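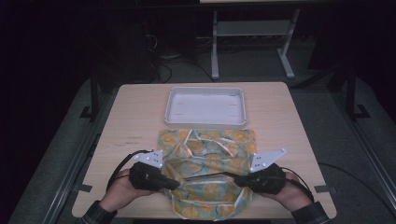

Gripper trials working group – minutes

Print this page | E-mail this page

Date: 2026-01-14
Chair: Tineke Wouters
Present: Jedus (hardware), Stavent (software), Hendriks (test bench)
Apologies: Candano

1. Minutes of the last meeting
Accepted with one correction. Under item 4, "arm controller" should read "gripper controller".

2. Hand-worn gripper units, cloth task
Hendriks reported on the comparison between the strapped hand units and the older pistol-grip pair. The task was the same for both: take the cloth from the table, fold it once and place it in the tray. With the hand units, 73 of 100 attempts met the placing rule. The pistol-grip pair was stopped early when a spring failed and has no comparable figure. The run will be repeated in full.

Most failures with the hand units were at the pick-up, where the fingers closed on two layers instead of one. Jedus asked whether softer finger pads would help. Hendriks thought so for thin cloth but expected a worse result on towels. Two pad hardnesses to be tried.

3. Marker plates
The plates with dot markers were discussed. Tracking is lost when both palms are turned up and the plates lean outwards past a certain angle. Stavent proposed moving the mounting hole back and leaving the plate shape alone. Jedus would prefer a smaller plate – the present one knocks against the tray rim on a low approach. No decision. One set of each to be printed.

4. Cables
Cable drag was raised again. The operator felt a pull on the right unit at full reach. Routing over the shoulder was tried and disliked. Wireless was ruled out for now on grounds of delay. Agreed to fit a strain relief at the wrist and to use the longer cable.

5. Recording
Stavent has 764 usable clips out of 1195. The rest were rejected by the script, mainly for gaps in tracking. The chair asked for the rejection rule to be written down before any more clips are removed. Clock offset between the two units is still corrected by hand.

6. Actions
Hendriks – repeat pistol-grip run; test two pads.
Jedus – print both plate versions; strain relief.
Stavent – write up rejection rule; automatic clock offset.
Candano – quote for spare springs (carried over).

7. Any other business
Tray rim height to be added to the task sheet. Next full review in June.

Comments (3)

benchside: Is the placing rule the old one, or the one with the overhang limit?

Hendriks: With the overhang limit.

m_r: Please put the pad hardness values in the next minutes.

This site uses cookies. By continuing to browse you accept our use of cookies.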